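Fliltach wrist-marker wiping set

README, revised Nov 11, 2022

Contents

1,951 clips of household wiping by hand, recorded to compare two head cameras (Naltetti and Halliday) as sources of wrist pose. Both wrists carry a band with printed square markers. 164 clips were recorded with both cameras running and are the ones to use for a direct comparison.

Layout

clips/ – video, one file per clip
pose/ – wrist pose per video frame, left and right
calib/ – intrinsics, one file per camera
splits/ – train, val, paired

Pose files

Position is in meters, rotation is a quaternion in w, x, y, z order, both in the head camera's coordinates. Rows with no marker detected are kept and filled with NaN. Do not interpolate across gaps longer than 5 rows.

Known problems

Fast strokes blur the wiping hand and the markers on that side drop out first. The steadying hand tracks better with either camera. Glare on glossy tops produces false corners in Halliday clips; the filter in tools/ removes most of them. 17 clips have left and right swapped in pose/ – see swapped.txt.
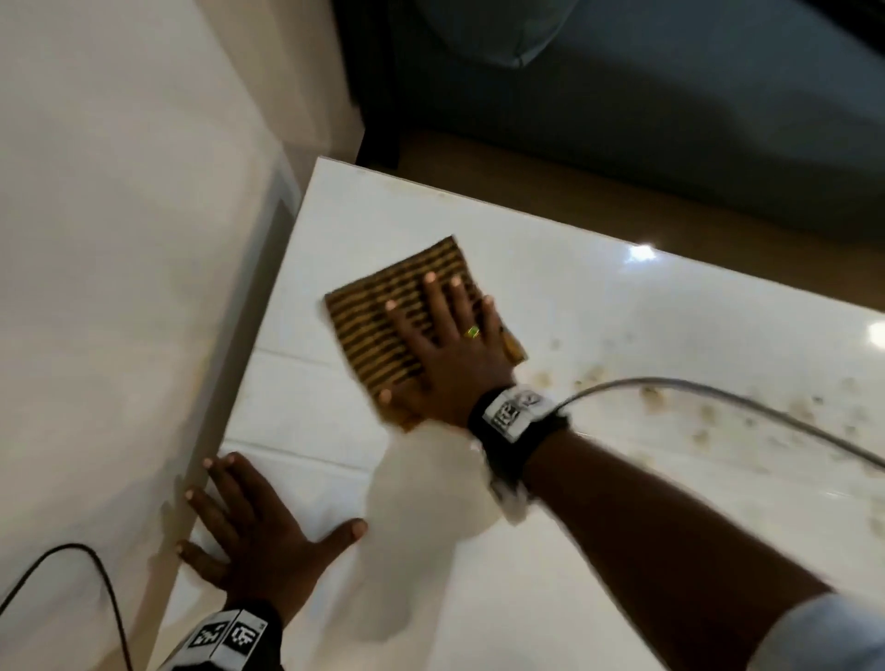
Wiping a glossy white top with a striped cloth, marker bands on both wrists.

Not included

No gripper data. Replay on the Dretville arm is in a separate repository and uses the paired split only.

Contact

Rangi Tamihana (recording, calibration)
Ignacio Montoya (pose files, tools)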